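Cluvosow Community Meals - progress report to the Drolletix Fund, October

The lunch club has now run for 20 weeks at the Prandorard hall. We serve 55 lunches each Saturday, which meets the target in our grant agreement. Home deliveries have been slower to build up, mainly because two of our drivers left in the summer. Kanchan Pal has taken over the delivery rota and has filled one of the two places.

Spending is within budget. Food costs rose after our supplier, Boonyarit, changed its prices, but we saved 200 pounds on hall hire and moved it across. 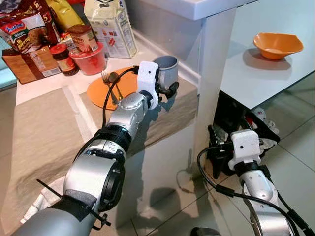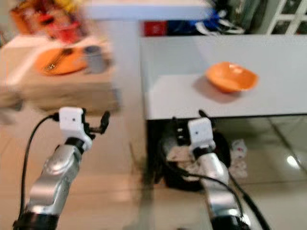 Our work on crockery and table linen is the part of the plan most behind schedule. The first order of plates arrived late and 5 were chipped, so we sent them back and are waiting for replacements. We have settled on plain coloured plates like the round orange one on the counter, as several guests with poor eyesight told us they find food easier to see on a strong colour. Tablecloths will stay beige for now - new ones can wait until the spring.

Next quarter we plan to fill the second driver's place, start a soup delivery on weekdays and finish the food hygiene training. We would like to move the unspent training money into fuel costs and ask for your agreement to this before the next payment.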